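3.2 Demonstration collection

Demos were recorded by two operators (H. Romaniuk, L. Ngô) over one February, mostly mornings. Task set is the Jindesa pick-and-place list, bread items only. We kept 725 demos out of over 1677 attempts — the rest dropped for operator error, dropped frames or a bad sync between arm and camera logs. Same filter for all items, no hand picking after that.

Start poses: roll anywhere on the left half of the table, any angle, basket on the right. Basket gets turned between episodes but not swaped. Lighting left alone. Each episode opens with the arm out of view, so the first image can be used as a clean goal-free observation (see Fig. 4). Held-out set is 100 episodes, recorded on a Thursday after retraining the operators, never seen in trainning.
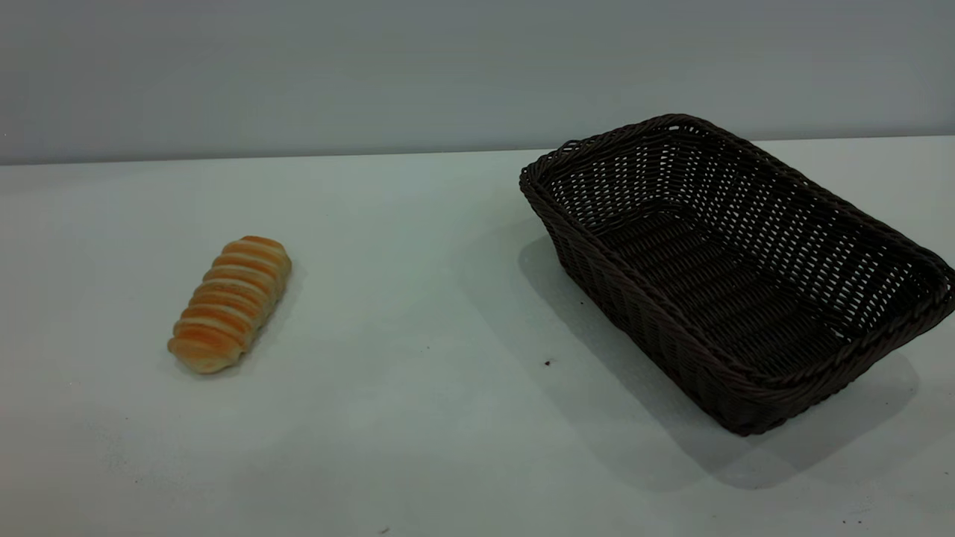 Figure 4. Fixed-camera view, roll-to-basket task. Ribbed roll at left, empty woven basket at right.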